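Bench check, tower units -- Skatville workshop
Revised 22nd February

1. Side panel off, case on its side. OK.
2. PSU seated, label readable. Label present; rating to be copied to sheet.
3. CPU socket: inspect pins under lamp before fitting. Open item.
4. Power cables clear of board and fan. Not OK -- bundle and tie.
5. Drive latches closed. Recheck after 25 minutes on test.
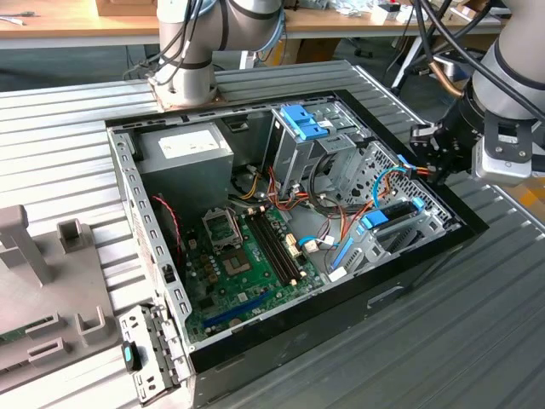 Item 4: orange, red and yellow power leads across the middle of the case.

Items 3 and 4 to be closed before power-on.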